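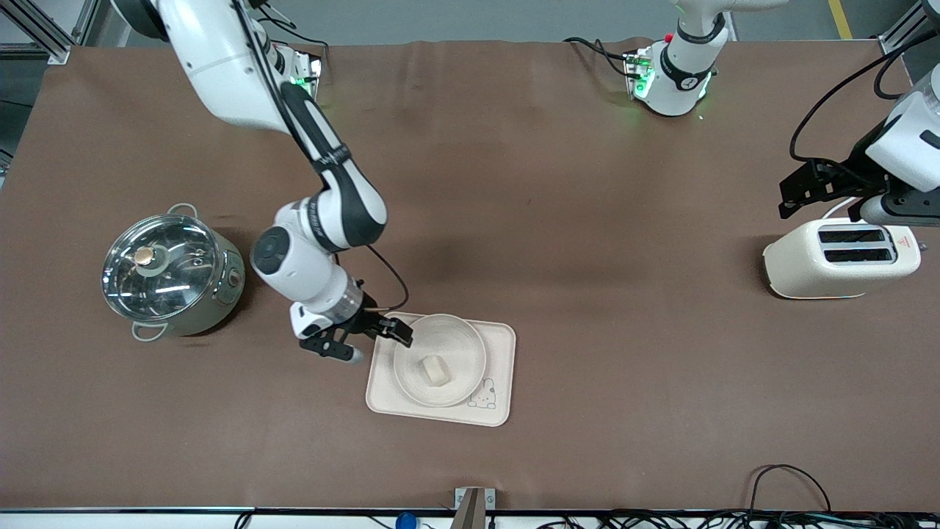 Pot left, toaster right, white board with the plate between them.

Posted in: Kitchen > Counters & Worktops

wsqalli: Setting up a breakfast station on a matte brown top. Is the toaster too far from the plate?

vaida_k: Spacing is fine. I keep 200 mm clear beside mine.

genji.o: Disagree. Move it closer to the board — crumbs then fall in one place.

vaida_k: Crumbs wipe off. A scorched finish doesn't.

wsqalli: Leaving the toaster, moving the pot back.

Comments (2)

emiko_aoki: Which finish? My Zallholm top marks easily.

wsqalli: Mireck, matte. Oiled in January.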